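Zemmont Community Help > Home and Laundry > Sorting and Storage

Laundry basket on carpet tiles, where should it stand and how do I stop things creasing?

Posted by perron_flat66

We moved into a flat in August with grey carpet tiles all through, including the room where I sort the washing. I've been keeping the basket straight on the floor. It is a plain white plastic one with slots in the sides. By the time I get to the bottom of it the tops are full of creases, and I pick up fluff from the carpet on anything that falls out. There's no room for a table. I don't want to spend more than 19 pounds. Does anyone have a setup that works on this sort of floor?

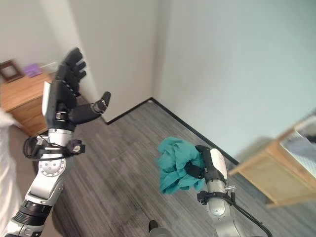
Replies

undura_lane
Member, 1408 posts

Get the basket off the floor. A low wooden box or stand is enough, and it doesn't need to be the height of a table. I had a proper laundry trolley from Unda before and sold it, as the wheels never ran well over the joins in the tiles. With a box you can push it against the wall when you've finished.

Second thing is not to leave the clothes in a heap. A loose pile with a black top, a grey one and a teal one all mixed up is fine for carrying, but take them out as soon as you've put the basket down.
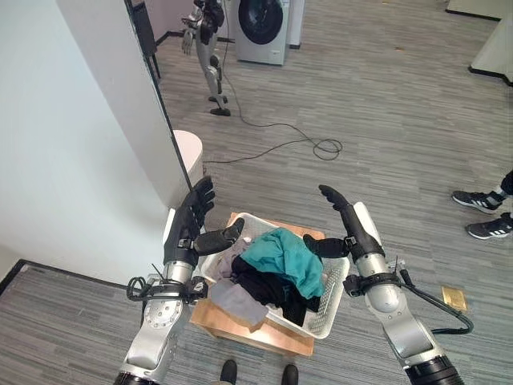
I do darks first, then colours, then anything pale. Pale things go last so the black fluff is already out of the way. Shake each piece once over the basket, hold it by the shoulders and lay it flat. If you haven't got a table, fold on the bed.

Check the box for rough edges as well. Mine snagged a jumper — ten minutes with sandpaper sorted it.

hallway_sorter

Just hang it all up. Saves folding.

late_rinse
Member, 90 posts

Hanging is no good for jumpers, they go long in the arms. I agree with the box though.

On the creases, a lot depends on how you lift things out. If you grab a thin top by the middle and pull, everything tangled up with it comes too.

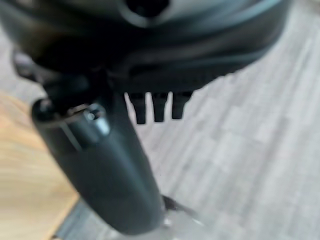 Find a hem or a seam and lift from there. It takes slightly longer per item but you aren't untwisting sleeves afterwards. Soft stretchy stuff is the worst for it.

If something is already badly creased, damp it with a spray bottle and smooth it out with your hand on a flat surface. Work from the middle to the edges.

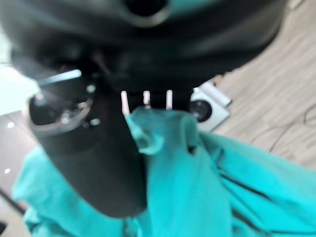 Then leave it for the evening before you put it away. I wouldn't iron on the carpet tiles, even with a towel down. A neighbour melted a patch that way and had to buy a whole pack to replace one tile.

perron_flat66

Thanks both. There's an old box in the cupboard that should take the weight, so I'll try that first and do the darks before the rest.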